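Does the box matter?

Trade-in season is back, and so is the advice to keep every scrap of packaging your phone came in. Oltisura repeated it in its July mailing, with the claim that a boxed phone "always" sells faster. Always is a big word. I'd like to see the sales behind it. 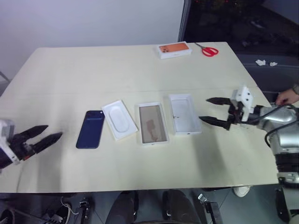
Phone packaging breeds. You buy one handset and end up storing a nest of cardboard for years, on the theory that some future buyer will be charmed by it. Spread out on a table, one dark blue phone is easily outnumbered by its boxes and the molded white tray, and the tray is the part I'd defend least. Trellar's listing form asks if you have the "original box." It has no line for inserts. I went through 64 used listings there, and 17 mentioned a box at all. The asking prices were all over the place either way.

What buyers do ask about is wear. Look along the sides, near the buttons, before you write "like new." Small scuffs hide well on a dark finish until the light hits them, and that's where returns come from.
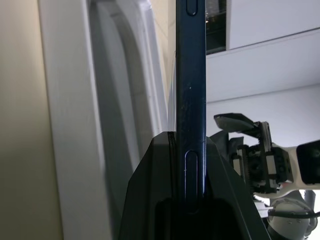
One reader, Sitthichai, disagrees with me and wrote that a box saved a sale last year, because the buyer wanted to match the serial number on the label before paying. Fair enough, though the number is in the phone's settings too. I'm keeping one box, flattened, and the rest goes out with the recycling on 2019-07-14.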